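Walls, mostly

Quick one tonight, bag still not packed and the lift leaves early.

So, Rallusthorpe. Sudheer had gone on about the walls up there for months and I'd nodded along, as you do. Walls! Then Shinji said he was driving to Lomari anyway to drop off a bookcase, did I want to come, and I had nothing on but laundry. Went. Wrong shoes, no hat, half a packet of ginger biscuits.

Parked by the shop in Lomari (shut) and walked up from there. Took longer than Sudheer said it would. Everything takes longer than Sudheer says it will. My knees were fine till the second bend and then they weren't. Stopped to retie a lace that didn't need it.

But the walls are good. I'll give him that. I'd expected one big ugly slab holding the hill up and some of it is like that, plain concrete, does the job. Then on the other side you get the stepped stuff, wall above wall, going back up the slope. I kept wanting to run my hand along it, which slows you down. Shinji kept to the edge and talked about drainage. He knows a lot about drainage. Apparently water behind a wall is what does for it in the end, so you leave it somewhere to go. I have a garden wall at home with a bulge in it and went a bit quiet at this point.

Biscuits at the top. Three each, then the crumbs.

The road going up, walls on the left and shade along the right:

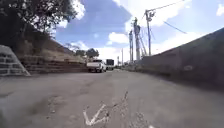
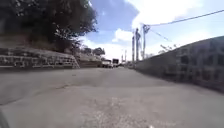 Came down a different way, past a farm with a very loud dog, and got back to the car with a blister the size of a broad bean. Shinji had plasters in the glovebox, good man. Bookcase delivered to his aunt, who gave us tea and wanted it against the other wall once we'd put it down. Then the other other wall. Then back were it started.

Must ring somone about the garden bulge. Ravindran had his done last October and was quoted 2000 by one lot and 900 by another for what sounded like the same job, so I'll ask him who he went with. Don't want to think about it till I'm back.

Right. Socks.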